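Zastside
Handhelds / Pads and spares / Software / Support

Prusisa Hand-Held Gripper, Pair

For recording tidying, sorting, packing and other chores your policy has so far refused to learn

1223 dollars per pair
Ships in February
Add to cart / Ask for a quote

A Prusisa is a two-finger gripper you hold in your hand. You squeeze, the fingers close. A wide camera on top watches them do it, and the whole thing gets written to a card as one more example for your model to chew on. There is no arm attached. You are the arm, and you come with decent elbows and an excellent range of motion, at least until mid-afternoon.

We built the first pair after trying to teach a fixed arm to put small things into a box by remote control. It took most of a Saturday to collect a handful of usable attempts, and the operator could do the same job by hand while reading the mail. The idea of handing the gripper directly to the operator came up fairly quickly after that.

What you get

Two grippers, one left and one right, with identical fingers and mirrored grips. Ribbed blue pads on all the fingers. Two wrist straps, which we know most people will leave in the box. One charger with two leads. One hex key that fits every screw on the linkage, plus a second one for when the first goes wherever hex keys go. A calibration card. A printed quick start sheet that really is one sheet, printed on both sides.

You can also buy a single, and for pouring, pressing and one-handed picking a single is plenty. Order the pair if your task has any moment where a person would naturally hold one thing still while moving another. People do that far more than they think, and a one-handed recording of a two-handed job looks like somebody fighting a drawer.

The fingers

The fingers run on a linkage with visible pivots, so they stay easy to clean and easy to fix. The pads are soft and ribbed, and each one is 22 millimeters wide. The ribs help with thin or slippery things that a flat pad likes to squirt across the room. They wear down eventually. When they do, pull them off and slide on new ones (sold as Baltden pads in packs of eight, see Pads and spares).

Pads come in blue. We get asked for black quite often. Black pads on a black linkage against a black object make for very stylish footage in which your model can't find its own fingertips, so blue it is.

Finger opening is recorded along with the video, on the same clock. If you squeeze halfway and change your mind, that's in the data too.

The camera

Wide lens, fixed mount, fingers always in view at the bottom. Straight lines will bend toward the edges and your furniture will look as if it's been through something. Leave it that way. The recordings carry the lens values with them, and the Kaewsai import tool will flatten the view if your training code insists. Most of our customers feed it in bent and report no complaints from the model.

The wide view also means the camera sees the room. All of it. Your laundry, your shoes, whatever is on top of the fridge. For training this is a fine thing to have, as a policy raised entirely on clean white benches tends to lose its nerve in an actual bedroom. For your dignity, budget five minutes before the first take, or don't.

What it's good at

Small loose items going into an open container are the classic first task, and we still recommend it. It's cheap to set up and quick to reset. It also has more variety in it than a newcomer expects: beads sag, gloves flop, curved plastic things roll onto whichever side has nothing to grab. Put everything on a patterned blanket and you've added a background that will expose any segmentation shortcuts within the hour. 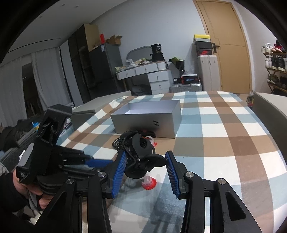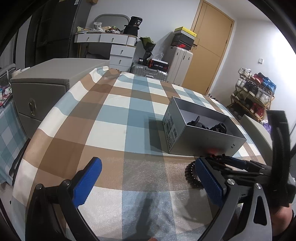
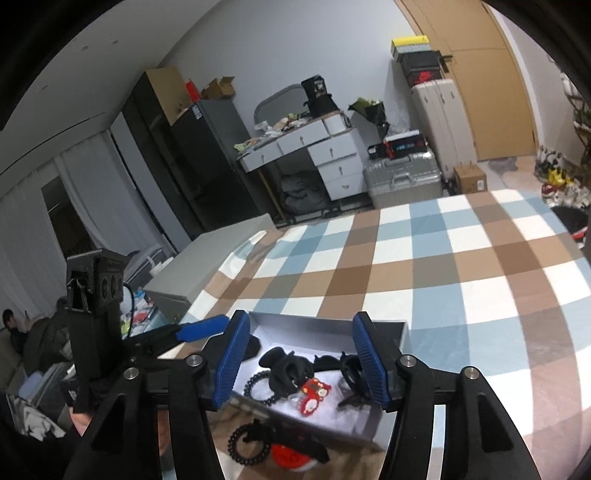 Box packing on a checked cloth, from the gripper camera. Blue pads in front, open box beyond them.

Recording a session

Hold the button for one second and wait for the beep. Do the task. Press again. That's an episode. If you drop something and pick it back up, keep going, because recoveries are worth having. If you drop something behind the bed and have to go looking for it with a flashlight, hold the button down for three seconds and the episode is marked as discarded. The mark stays in the log, and nothing is erased until you say so during import.

In a pair, pressing the button on either gripper starts both. They agree on the time between themselves. Should they stop agreeing, the left one blinks orange and refuses to record, which is annoying and has saved us several afternoons.

A few habits we'd push on anyone new to this:

Start each episode with the fingers open and pointed at the work. A policy has to begin somewhere, and "pointing at the ceiling while the operator sneezes" is a poor place.

Move at the speed you'd like the robot to move. Quick, elegant wrist flicks are a pleasure to watch and a misery to replay on a real arm. We have a bent bracket that illustrates this.

Move the box between takes. Turn it, too. If it sits in one spot for the whole session, you'll have trained something that packs that spot with great confidence whether or not a box is present.

Keep your other hand out of it. Nudging one stubborn item with a spare finger is very tempting. The model will learn that stubborn items nudge themselves.

Swap operators when you can. Everybody has a grip style, and a left-hander will find failures in your setup that have been sitting there politely for weeks.

Software

Kaewsai runs on Linux and Windows and does four things: import, trim, check and export. The check step is the one you'll come to resent. It throws out episodes where tracking was lost, where the view was covered for too long, or where the fingers never closed on anything. Our own first batch went in at 138 episodes, and we'd rather not publish what came out. Later batches did better once we stopped filming with the curtains open and the sun coming straight in.

Export is to plain video files plus a table of poses and finger openings. No account, no subscription, no cloud. If you want to upload your shoe rack to somebody's server, you'll need to arrange that yourself.

Specifications

Weight, each: 826 grams with battery
Battery: almost a full working morning per charge, swappable without tools
Pad width: 22 millimeters
Storage: removable card, one per gripper
Sync: wireless between left and right
Connection: USB-C
Fits: Zastside finger sets, all current versions
Doesn't fit: the very first finger set, for which we apologize to the people who bought it

About that weight. It feels like nothing in the store and like a bowling ball by lunch. Forty minutes on and ten off is what we do. The wrist straps take some of the load, which we mention again in the hope that someone will use them.

Matching it to your robot

The training only carries over if the robot has the same fingers as the hand-held, or close to it. We sell the finger set separately with an adapter plate for common flange patterns, and the camera mount bolts onto the same plate so the view lines up. Check the reach of your arm before you record a month of data on a large bed. A person leaning over to get at the far corner is doing something your benchtop arm can't, and the arm will find out at the worst moment.

Questions we get

Can I use it without the camera?
You can. You'd then own a fairly expensive pair of tongs.

Does it work on dark objects?
Yes, with enough light. Black items inside a container that's also in shadow are hard for everyone involved, the operator included. A lamp off to one side fixes more than any setting we could offer.

Can two people each hold one?
They can, and the sync doesn't mind. The resulting style of movement is hard to describe and we don't recommend it for training.

Is it waterproof?
No. Wipe the pads with a damp cloth. Don't do dishes with it, and please stop sending us dishwashing footage with warranty claims attached.

Do I have to use a box?
Use a drawer, a tray, a basket, a suitcase. Boxes are popular because everyone has one.

Related items

Baltden ribbed pads, pack of eight
Spare linkage screws
Robot finger set with adapter plate
Second battery, each
Third hex key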